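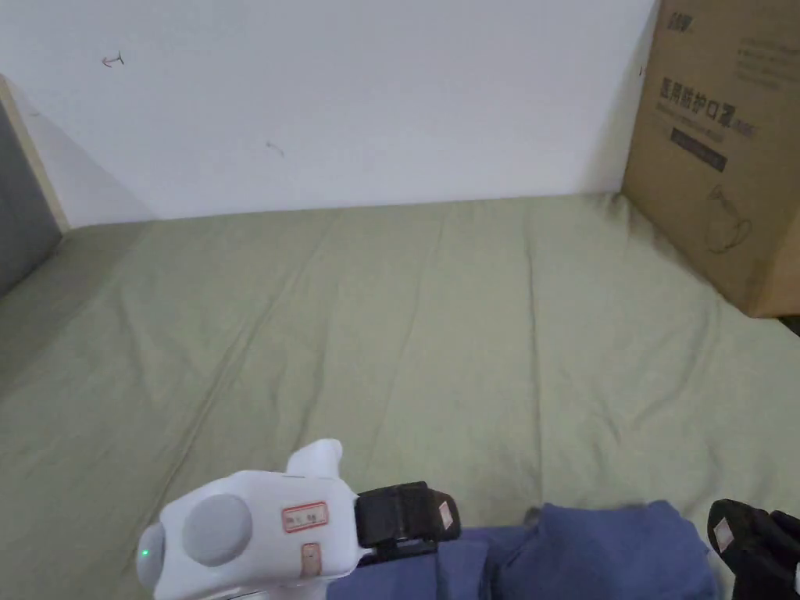
Letting a room for the season: tips from Arari households

14 November 2019

What a summer for the island! Arari town had 1090 overnight visitors in September, up from 983 the year before, and a good many of them slept in ordinary family homes. If you're thinking of joining in, winter is a lovely time to get the house ready, and most of it costs next to nothing.

Sheets
Buy three sets per bed, all the same colour, so odd pillowcases never matter. Salt air makes cotton feel stiff, and half a cup of white vinegar in the rinse softens it beautifully. Dry in shade if you can.

Damp
Our limestone houses sweat from December on. Air rooms at midday, pull wardrobes a hand's width off the outside walls, and put a bowl of coarse salt on the shelf. Change it when it clumps.

Water
The Wener side of town still loses pressure in August. Keep 4 big bottles filled under the sink and show guests where they are — they'll thank you! A cut-down hose on the shower drain will fill a bucket for the geraniums too.

Keys
Tie a cork to every key. It floats, and it's too bulky to go home in a pocket.

Breakfast
Put out local things. Saithong market has honey and figs well into autumn, and visitors go mad for both. Bread freezes very well if you slice it first.

Paperwork
The new room licence covers up to two bedrooms. Forms are at the harbour office, mornings only, and you'll need a copy of your house plan — even a hand-drawn one was fine for us.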